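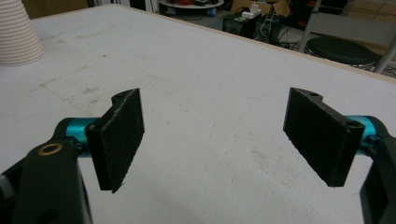 Lists > storage-talk > Archive > Thread: Vurnholm enclosure, drives dropping off

We use cookies to keep you signed in to the archive. By continuing to browse you accept them.

From: Tiziana Cirillo
To: storage-talk
Date: 4th December
Subject: Re: Vurnholm enclosure, drives dropping off

Gion Schwaiger wrote:

> I have the two-bay Vurnholm, bought in September, mirrored, hanging off
> an old desktop that does nothing else. Every few nights one of the drives
> vanishes and comes back a minute later like a teenager. Then the whole
> mirror rebuilds, which takes 12 hours, during which I don't sleep well.
>
> I have swapped the drives left for right. The fault stays with the bay.
> I have swapped the cable. Support at Morelli (they sold it to me) asked
> if I had tried turning it off and on again. I have, and it does that
> by itself now too.
>
> Is this the enclosure, or is it me?
>
> Gion

Gion,

It's the enclosure, though I wouldn't rule you out completely.

I had the same unit and the same vanishing act, always in the right-hand bay. Mine was the sleep timer. The Vurnholm has its own idea of when a drive is idle and it doesn't share that idea with the computer. The box puts the disk to sleep, the computer asks for something, the disk takes its sweet time spinning up, and the computer decides it has died. Why it should only ever be one bay I can't tell you. Volodymyr Karpenko had a theory on this list last year involving the order the bays get power, and it was a good theory, but it ran to four screens and I had a job at the time.

What I did:

1. Copied everything that mattered to a plain single drive, and unplugged that drive from the wall. Please do this first. A mirror will faithfully mirror your mistakes.

2. Turned off the timer in the Vurnholm utility. It's under "Comfort," for reasons known to Vurnholm. Set it to Never, click Apply, then close the window and open it again, and you'll find it has gone back to 20 minutes. Set it to Never a second time. That one sticks.

3. Turned off USB power saving on the computer as well, so the two of them couldn't gang up.

After that I had one dropout in the first week and none since. I still check the log with my coffee, which tells you how much I trust it.

If it keeps happening with the timer off, look at the power brick before you blame the board. Ermanno Caruso went through three enclosures before he tried a different brick, and he now has a very nice collection of enclosures. Match the voltage and the plug polarity exactly, and don't go below the amps printed on the old one.

As for Morelli, quote them ticket 2768. That's mine, still open, and they did at least admit in it that the timer setting doesn't save properly. It may get you past the on-and-off-again stage. They offered me a Fevwood as a replacement. I said no, having owned a Fevwood.

One question back: are you on the firmware it shipped with? If so, stay there until your copy is made. The update is fine once it's in, but it wanted to rebuild my mirror from scratch and it did not ask nicely.

Tiziana

--
storage-talk: please trim your quotes. Yes, you too, Efraín.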